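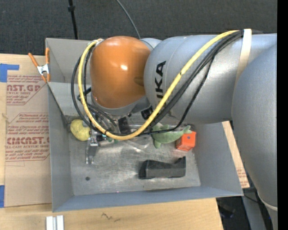

Orange, gray and a loop of yellow. Good together!

So I painted the hallway orange. Those of you who have been reading since the beige years (hi, Mom) may want to sit down for a minute, but it's done, there are two coats on it and I'm not taking it back.

I've been wanting to write about orange for ages. It's the color people are rudest about. Tell someone you're painting a room blue and they say "oh, lovely, which blue?" Tell them you're painting a room orange and they make a face like you've said you're keeping a goat in there. My sister asked me if I was going through something. My dentist (I tell my dentist everything, I get nervous) said his college apartment had an orange kitchen and he lost weight that year.

And I get it, a bit. I grew up in a house with an orange bathroom, the proper brownish 1970s kind, with the tiles going halfway up and a matching bath mat that never quite dried. I hated it then. I used to shut my eyes brushing my teeth. But somewhere in my thirties I started noticing orange everywhere and liking it: the rind on a certain cheese, traffic cones in fog, the enamel pot my friend makes beans in, those little lights on the dashboard of an old truck. Orange next to gray especially. A wet gray sidewalk with one orange leaf on it will make me stop walking, and I've been bumped into from behind more than once over this.

Our hallway is gray. Was gray! It has no window, just a bit of light that comes through the glass in the front door in the morning, and then gives up. The floor is gray tile, which I can't afford to change, and the stairs are painted a darker gray by whoever lived here before us, and I can't face changing those either. For years the walls were a color I'd call Old Envelope. You came in from the rain with your bags and it felt like you were waiting to be called in about your taxes.

I did the sensible thing first and tried white. Don't put white in a dark hallway. I know every magazine says to, but white needs light to do anything, and with no light it goes the color of dishwater, and then it shows every place the bikes lean. I lived with the white for one winter and I was sad every time I took off my shoes.

Then in May I drove over to Drosbridge to return a faucet (long story, wrong thread, my fault) and ended up in the paint aisle at Mitsotakis-Vlachou, as you do. If you haven't been, it's the hardware store behind the bus station with the bad parking, and the paint section is tucked at the back past the garden hoses. They stock Nallura, which I'd never tried. The chips are nice and big, about the size of a paperback, and you can take them home without having to ask anybody.

Well. I took home a stack of oranges that I could hardly close my hand around. I taped them all along the wall at eye height and then I did what I always do, which is ignore them for a week and see which one annoys me.

This works, by the way. I'm a big believer in the annoying test. You don't learn anything from staring at paint chips on purpose. You go a bit cross-eyed and they all turn into soup. But if you're carrying the laundry past one and you think "ugh, you again," you take that one down. By the end of the first day the salmony ones were gone. Salmon is not orange, I don't care what the chip says. Then the pumpkins went, all of them, too much like a seasonal coffee. One that looked beautiful in the store turned out to be basically ketchup under our hall bulb, and I felt quite betrayed by it.

What was left was a clear, bright, slightly reddish orange called Ulau. I don't know what it means or if it means anything, I asked at the store and got a shrug. It's number 252 in the chart if you want to look for it. There's a softer one a few pages along, 3501, that I nearly went for out of cowardice. It's very pretty. It's an apricot with manners. If you have a bedroom with a lot of afternoon sun I think it would be gorgeous. But in my dark hallway it looked like somebody had tried to paint it orange and then apologized.

Now the part about finish, which I got wrong and had to fix. I bought matte. Everybody I know buys matte now, it hides the lumps, and we have plenty of lumps. But I did the first patch, next to the coat hooks, and it just sat there. It soaked up what light there was and went heavy, like clay. I was so disappointed! I stood on the stairs with a sandwich and sulked at it.

My neighbor Willy Van Acker came over to borrow the long ladder, had a look at the patch, and told me I was being silly and that orange wants to be shiny. He used to paint boats. "Think of a buoy," he said. And then he took the ladder and left, and I still haven't got it back, so Willy, if you're reading, hello, I need it for the gutters.

Anyway he was right, annoyingly. I went back and swapped the unopened cans for the gloss (they let me, with the receipt) and tried that, and it was like somebody had turned the hall on. A glossy orange has a bright spot wherever the light hits and then goes almost brown where it turns away, so even one flat color seems to have three or four in it. In the morning when the sun comes through the door glass there's a stripe that slides along the wall while I'm having my coffee. I've been late twice.

The bad news with gloss is it shows everything. Every dent, every hair, every place the old paper was badly patched. So I had to do the prep properly for once in my life. Filler, sand, wipe, look at it sideways with a flashlight, swear, more filler. It took me far longer than the painting did. I listened to an entire audiobook about a lighthouse and I couldn't tell you how it ended, I had my respirator on and the sander going for most of the last chapters.

A few things I'd pass on if you're thinking about orange yourself:

Use a gray primer. I know it sounds backwards. Oranges and reds can be really thin and see-through, and over white I could still see patches after the second coat on my test board. Over gray it covered much better and came out deeper, too. The tin will probably tell you this in tiny letters that I didn't read.

Do the ceiling something quiet. I had a wild hour where I wanted to take the orange up and over, like living inside a tangerine, and I'm glad I went to bed instead. It's a pale warm gray up there now.

Wear clothes you hate. I have an orange elbow print on a sweater I loved.

And put a little yellow somewhere near it! This was my one clever idea. I have a yellow extension cord that runs down behind the shoe bench to the lamp, and I'd been meaning to hide it, and once the wall was done I saw it hanging there in a big lazy curve against the orange and thought, no, you stay. So now the cord is a feature. My sister says that's what people say when they can't be bothered to tidy. She may have a point but it does look good.

Money, as a couple of you always ask: the whole thing came to nearly 400 dollars, and that includes the matte I'd already opened, the primer, new rollers, the filler and a lunch. You could do it for less if you read the tin and brought a sandwich. I could have saved a chunk by not buying the fancy brush, but I love the fancy brush. It was 10 dollars more than the regular one and it cuts in along the stair edge so cleanly that I didn't use any tape there at all.

Reactions so far have been mixed. The mail carrier said "whoa," which I'm choosing to take well. My husband, who'd been very quiet during all of this, has started leaving the living room door open so he can see it from the couch. He hasn't said he likes it. He did say it makes the stairs look expensive, and they're the same scuffed stairs, so I think the gray is just happier for the company. Sayaka Ebihara from my pottery class came by to pick up some glaze tests and stood in the hall with her coat on for so long that I had to ask if she wanted tea. She's thinking about her pantry now. I've lent her my chips, including the apricot one, and she'd better not pick the apricot one.

What I haven't solved is the inside of the front door. It's still Old Envelope, and next to all that gloss it looks terrible, like the one person at the party in a work lanyard. I've been thinking a really dark gray, nearly black. My husband has said the word "navy" out loud, once, and we're both pretending he didn't. I've got a tester of each in the garage and I'll tape up some cards this week and start walking past them with the laundry. If any of you have a strong opinion about doors, put it in the comments before I open a can.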